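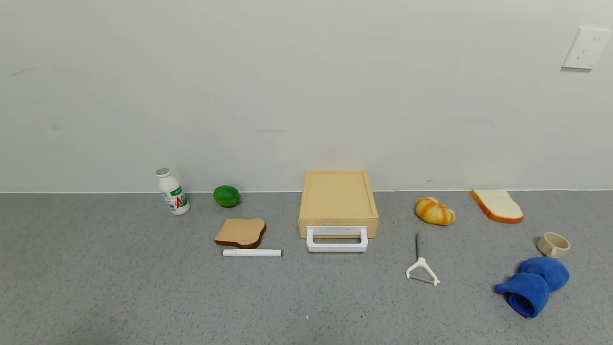 Figure 1. Mixed items on a bench, small drawer unit at centre.

Unit 5: Task allocation and the packing bench
Instructor: Omolara Tamuno
Reading: Flindon site report, sections on staffing and shift handover

5.1 Background

The Flindon kitting centre handles 1236 product lines for mail-order households. Before automation, each bench had one worker who picked, sorted and put away. Two arms per bench now do part of the put-away work. The title on the contract changed from "packer" to "bench operator" in March, with no change in pay grade.

5.2 What moves and what stays

Job descriptions treat "put away" as a single task. For analysis it must be split into steps: open, select, grasp, place, close. Each step is then assigned to the arm, to the operator, or to both. At Flindon, selection stayed with the operator for mixed goods. The items in Figure 1 show the reason - a lime, a foil-capped bottle and a bunched blue cloth call for different grips and different amounts of force. 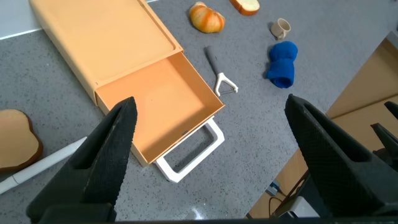 Opening and closing are the steps most often handed over first. They repeat, and the contact point can be fixed in advance. A drawer with a loop handle, as on the unit between the gripper fingers, gives the arm one target regardless of what is going inside. The peeler lying beside the open drawer is harder, as its handle and its head differ in width and the choice of grasp affects how it can be set down.

5.3 Effects on the operator

Tamihana's interviews record three changes:
- Less reaching, more standing still.
- Work arrives in bursts, when the arm stops and asks for help.
- Skilled sorting is no longer visible to supervisors, who see only the stop count.

The third point led to a grievance. Stops were being logged against the operator on shift - 220 in one week at a single bench - whatever the cause.

5.4 For the tutorial

Split one task from your own workplace into steps. Mark who does each step now and who answers for it when it fails. Bring one page.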